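Okay, budget thread, because three of you asked how we plan equipment buys for a tiny robot data team and I kept promising to write it up.

Some background. We're a small shop called Widadora and we teach robot arms to do household stuff. Most of our money doesn't go to robots. It goes to hand-held grippers, the kind a person carries and does the chore with, so the arm can learn from the recording later. Way cheaper per hour than running the arm itself!

Last year I budgeted by the unit. Price of one gripper, times how many people, done. I was so proud of that spreadsheet. It lasted until the second month, when I found out I hadn't put in a single line for spare finger pads, cables, chargers or a shelf to put any of it on.

So now I budget by the station. A station is a pair of grippers, whatever the operator wears, the cables, the spares, and the furniture for the task. Ours comes out at $2372 before furniture, and I've stopped trying to shave it down.

Furniture is where it gets silly (and fun). Sinks, cabinets, drawers, faucets. I now have opinions about drawer slides. I bought one vanity for a bathroom setup and spent longer choosing it than I spent choosing my own. 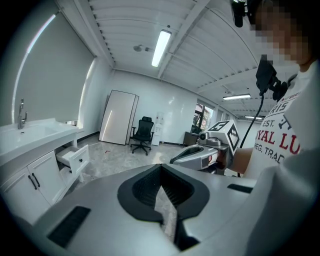 How many spare finger pads should you order with a new gripper?

Four sets per gripper for the first quarter, then reorder from what you really used. Pads come out of the supplies line, so don't let anyone talk you into filing them under equipment.

Mircea Sârbu, who does our books, made me add a column for "what happens if this is late." Best column in the sheet. Our supplier Pliven quoted 39 days on the last order and it took 60. We paid two people to reorganize a closet.

Since then I order the slow stuff first, even if it's boring. Mounts and cables go in before the shiny things. If a part has one supplier and no substitute, I buy it twice and try not to look at the total.

Rent or buy? We rent the arms and buy the grippers. The arms sit idle for weeks between test rounds, while the grippers go out every shift, so owning them pays for itself pretty fast for us. Your math may be different if you're running tests all the time.

Oh, and software! Matei is the little script we use to log hours per gripper, and it's the reason I can tell you which units need replacing in October and which can wait. A paper sheet taped to a shelf would do the same job if people filled it in. Ours didn't.

Still undecided on the Dillomer chargers. 17 slots sounds great until you price the replacement power supply. If you've had one for a year or more, tell me how it's holding up, I have to send the order in before the end of the month.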